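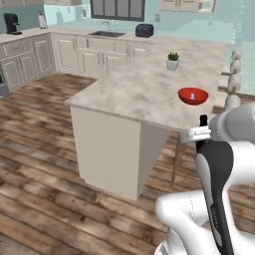
Kitchen Chores Project: Report to Vastberg, Second Half

1 August 2019
Prepared by Lacey Rudd, with Thảo Lâm and Gyu-bin Kwon

Where we are

You asked in the spring whether a machine can tidy a kitchen yet. The short answer is that it can tidy ours, which is simulated, has four matching stools and has never had a family in it. The marble-topped island is now our standard test bench. The current job is the red bowl: get the arm to it, take out the small white object inside, put the object down on the counter and leave the potted succulent alone.

Results

We ran 2,253 attempts this period. Of these, 900 ended with the object on the counter and the bowl where it started. Gyu-bin would like it recorded that the figure was far worse before he rewrote the approach path, and I am happy to record it. The commonest failure is touching the rim of the bowl on the way in. The second commonest is a perfect grasp of nothing, carried with great care to the correct spot.

The succulent was knocked over 21 times. It is a very resilient succulent, being made of numbers.

What has slipped

The toaster and the coffee maker are still scenery. We had promised a lever press on the toaster by now, and Declan Entwistle has asked twice why there isn't one. Contact on small moving parts is slow to simulate well, and Thảo has been stuck on the sink faucet for the same reason. We suggest dropping the faucet and keeping the toaster.

Shop floor

Wayne Pickering's shelf-restocking trial at the Folton store starts in August with 5 product types, all boxes. He had hoped for bagged salad. So had we, until we tried to model bagged salad.

Spending

On budget, apart from computing time, which is over. Details are in the attached sheet, second tab.

Next period

Bowl moved to a random place on the island for each run. Second object added to the bowl. Toaster lever, properly this time. We would also like a decision on the faucet before Thảo starts another version of it – an email will do.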